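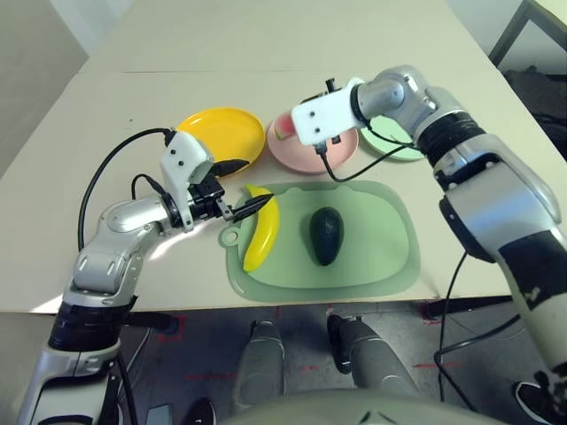 Section 5. Setting Out the Play Kitchen Table

5.1 Purpose of this section

This section sets out how the play food, plates and cutting board supplied with the Nakico Kitchen Table Set are to be laid out before a session, and how they are to be cleared, cleaned and stored afterwards. It applies to all rooms at the Noscombe centre in which the set is in use. It replaces the loose sheet previously kept in the lid of the storage box, which should be thrown away.

Assembly of the table is covered in Section 3. Staff who have not read Section 3 should do so before moving the table or separating its panels.

5.2 Before you begin

Check that the following are to hand:

One cutting board, pale green, with raised rim and hanging tab
Three round plates: yellow, pink and pale green
Play food for the session, chosen from the box
Two clean cloths
The session card

Play food is kept by kind in the inner trays of the storage box. The fruit tray holds the banana, the avocado and the watermelon slice, together with the pieces listed in Appendix B. Pieces from the bread and dairy trays are not used in the basic layout.

CAUTION: Play food is not for eating and must not be placed in the mouth. Inspect each piece for splits, flaking colour or loose parts before it is put on the table. Any damaged piece must be taken out of use at once and entered on the replacement form.

5.3 Preparing the table top

1. Wipe the whole of the table top with a damp cloth, working along the seam between the panels and not across it.

2. Dry the surface with the second cloth. Pay attention to the seam, where water tends to collect.

3. Run a hand over the seam. The two panels should feel level. If one edge stands higher than the other, stop and adjust the legs as described in Section 3.

4. Remove any items that do not belong to the set, such as pens, cups and paper.

NOTE: Do not cover the table with a cloth or plastic sheet. The board and plates slide on a covered surface and the layout will not hold.

5.4 Placing the cutting board

1. Place the cutting board on the side of the table nearest the person who will be preparing the food. The recessed face should be uppermost.

2. Turn the board so that the hanging tab is on the left. Left-handed users may prefer the tab on the right, and this is acceptable provided that the session card is marked.

3. Leave a gap between the board and the edge of the table. The gap should be wide enough to rest a hand in.

4. Press lightly on each corner in turn. The board should not rock. If it does, check underneath for crumbs or pieces of dried modelling dough.

The raised rim is intended to keep round pieces from rolling off. It will not hold a piece that has been pushed or dropped from a height, and the board should not be carried with food on it.

5.5 Placing the plates

1. Set the three plates in a row behind the cutting board, as seen by the person preparing the food.

2. From left to right, the order is yellow, pink, pale green. The order is the same for every session, as the session cards refer to the plates by colour and by position.

3. Leave a small space between the plates so that each can be lifted without disturbing the next.

4. Check that the plates can be reached comfortably from the working side. For seated users it may be necessary to bring the row forward.

NOTE: The pale green plate and the cutting board are close in colour. Users with low vision may find them hard to tell apart. In such cases the plate may be exchanged for another from the Lendari range, and the change written on the session card.

5.6 Setting out the food

The basic layout uses three pieces of fruit. Two are placed on the board for preparing and one is placed on a plate as though already served.

1. Lay the banana on the left part of the cutting board, close to the edge, with its length pointing away from the user.

2. Place the avocado near the centre of the board, to the right of the banana. Leave enough room between the two for either to be picked up without touching the other.

3. Place the watermelon slice on the pink plate.

4. Leave the yellow plate and the pale green plate free of food at the start.

5. Stand back and compare the table with the picture at the head of this section. Small differences in angle do not matter. Differences in the order of the plates do, and should be put right before the session begins.

CAUTION: The avocado is oval and glossy, and will roll if set down on the rim of the board. Place it well inside the recess.

5.7 Suggested activities

The layout is suited to short activities of sorting, serving and naming. The following have been found to work well with mixed groups.

Serving. The user is asked to move the banana to the yellow plate and the avocado to the pale green plate, so that each plate holds one piece.

Clearing. The user returns all three pieces to the board, then stacks the plates with the yellow plate at the bottom.

Asking and answering. One user acts as the cook and another as the guest. The guest asks for a piece by name or by colour, and the cook serves it on the plate the guest has chosen.

Activities should be stopped when the user loses interest. There is no requirement to complete the card, and an unfinished card may be carried over to the next session.

5.8 Clearing away

1. Return the play food to the fruit tray. Do not put pieces away damp.

2. Wash the plates and the cutting board in warm water with a little washing-up liquid. Rinse, and stand them on edge to dry. The board may be hung by its tab - the hook inside the cupboard door is provided for this.

3. Wipe the table top as described in 5.3.

4. Stack the dry plates and place them in the base of the storage box, with the trays above them.

5. Sign the session card and file it behind the divider.

CAUTION: Do not use bleach, scouring powder or abrasive pads on any part of the set. Do not place the board or plates in a dishwasher.

5.9 Faults and remedies

The board slides during use. The table top or the underside of the board is wet or greasy. Wash and dry both.

The plates do not sit flat. Check that they have not been laid across the seam. If they still do not sit flat on a level panel, withdraw them from use.

Colour comes off on the cloth. Withdraw the piece and report it. Do not attempt to repaint play food.

A piece is missing at the end of the session. Search the room before the next group is admitted. If the piece cannot be found, record it on the replacement form and tell the room leader.

5.10 Replacement parts

Replacement plates and boards are ordered through the Jurić catalogue under item 964. Single pieces of play food are not stocked and must be ordered by the tray. Orders are placed in June each year, except where a part has been withdrawn on grounds of safety, in which case the order may be placed at any time.

Section last revised 06/05/2022. Continue to Section 6, Setting Out the Shop Counter.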